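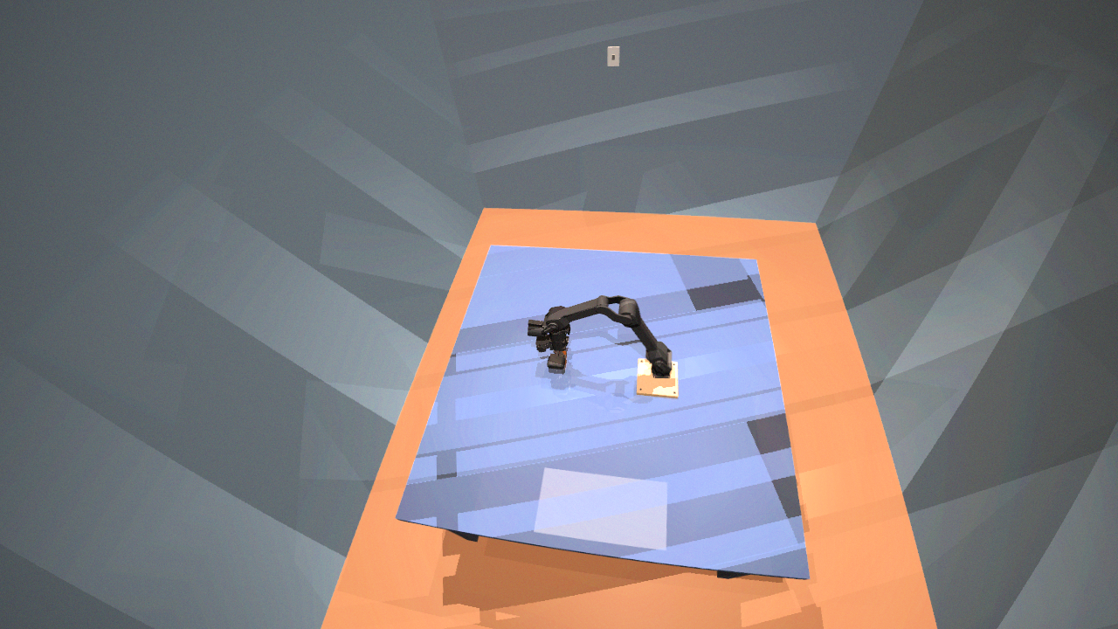 Wobbly tables are my favorite thing to fix, and most of them take minutes!

Flip the table over (on a blanket, please) and snug up every bolt a little at a time, going around twice. Still rocking? Slide folded paper under the short leg until it stops, then cut a felt pad to match.
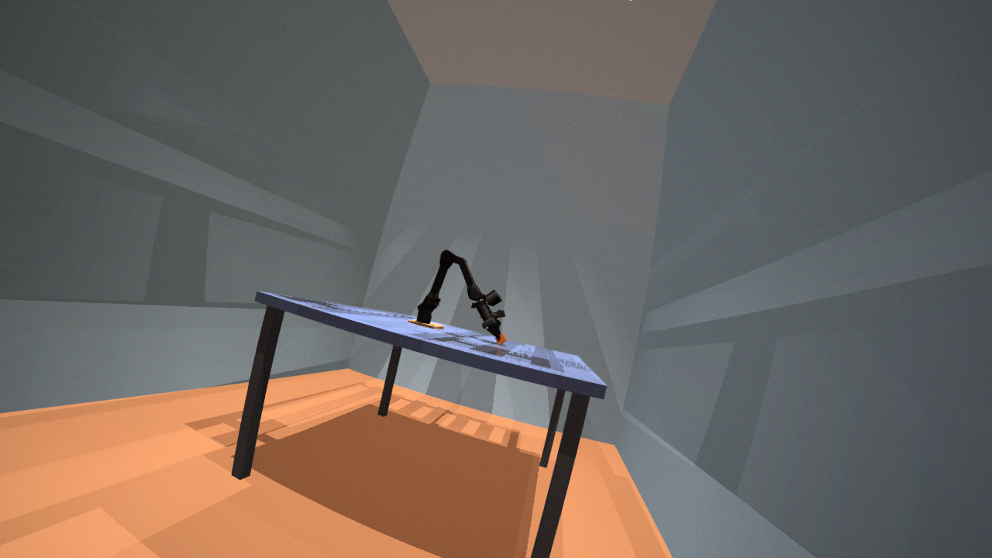 Paint is where the fun starts – a quart goes a long way on a plain table. Sand lightly, wipe off the dust, and roll on two thin coats. I love a slate-blue top with nearly black legs, and square legs like those are so easy to paint with a small foam roller. Do the underside first, let it dry overnight, then turn it upright and finish the top.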